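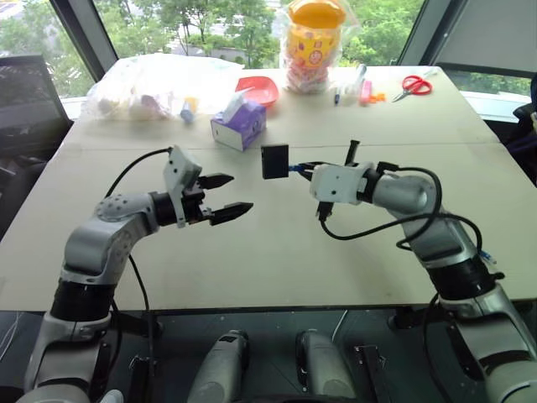

Figure 3. Photo: Ketill Egilsson. Reproduced with permission.

4.2 Table surfaces and reported glare

Participants in the Trester offices had complained of tired eyes well before the study began, and most of them blamed the ceiling lights. We therefore asked all 34 to keep a short diary over two working weeks, noting the time of day, the task in hand and whether the work surface felt too bright. Pale tabletops of the general kind in Figure 3 were already in use on the upper floor. The lower floor had dark ones, left over from the previous tenant.

The diaries did not support the complaint about the ceiling lights. Reports of glare clustered in the late afternoon, when the blinds on the west side were usually left open, and they came mostly from people at pale tables. Staff at dark tables reported less glare but wrote more often that paper documents were hard to look at for long — the contrast between page and table seems to have bothered them. Kaimal and Iyer found the same pattern in their survey of school libraries, although their readers were younger and sat for shorter periods.

We did not measure reflectance at each seat. Readings were taken at 10 fixed points on each floor, and a diary entry was matched to the nearest point. This is a weakness for seats close to the windows, where brightness changes quickly over a short distance. Three diaries had gaps of more than a day and were kept in the analysis; leaving them out made no difference to the order of the results.

Age and the wearing of glasses are dealt with in Section 4.3.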